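# Keeping a Betting Record for a Tennis Season

Members of the Rendside Tennis Forecasting Society are expected to keep a written record of every wager they discuss at meetings. This guide sets out the method used by the Society and replaces the earlier handout by Magdalini Economou. 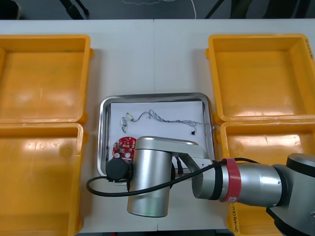 A record is only useful if it is divided in the same way from the first tournament to the last. The Society uses four headings: outright winner, match winner, set betting, and total games. Members who prefer paper slips may sort them by hand before entering them, and four plastic bins, two on the left and two on the right with a shallow tray between them, make a suitable arrangement. Unsorted slips go in the tray. Each bin takes one heading, and the headings should not be changed during the season.

## Before the first entry

1. Decide on the total amount set aside for the season. It must be money the member can afford to lose in full.
2. Fix the size of one unit. The Society recommends dividing the total by 40. A member who sets aside $2,060 would therefore have a unit of $51.50.
3. Write both figures at the top of the first page, with the date.

The unit stays the same until the end of June. It may then be recalculated once, using the balance on that day.

## What to enter for each wager

Complete one line per wager, before the match begins. Each line should contain:

- the tournament, round, and surface
- the selection and the heading it falls under
- the decimal odds at the time the wager was placed
- the stake, in units
- the member's own estimate of the chance of winning, as a percentage
- a short reason, in one sentence

No single stake should exceed 3 units. Lines entered after the first point has been played must be marked "L" and are left out of the totals.

## Retirements and walkovers

Bookmakers differ in how they settle a match that is not completed. Some require one full set to be played and others require the whole match. Check the rule before placing the wager and note it beside the odds. If the stake is returned, enter the result as "V" and carry the balance forward unchanged.

## Calculating the return

At the end of each tournament, add the units staked and the units won or lost. Divide the net result by the units staked and multiply by 100. A member who has staked 164 units and is ahead by 8.2 units has a return of 5 percent.

Repeat the calculation for each of the four headings. Mulugeta Belay, who checks the record sheets, asks that the separate totals be shown even where a heading contains only one or two lines.

Next, compare the estimated chances with the results. Group together all selections estimated at between 50 and 60 percent and find the share that won. Do the same for the other bands. Small groups can give misleading figures and should be carried over to the next tournament.

## Submitting the record

Sheets are given to Mulugeta Belay or Taner Tokgöz at the meeting following each tournament. Corrections should be made with a single line through the error, so that the original entry can still be read.

Members who find that they are staking more than they planned should stop and speak to Dörte Wiegand in confidence. A member may withdraw from the record at any time without giving a reason.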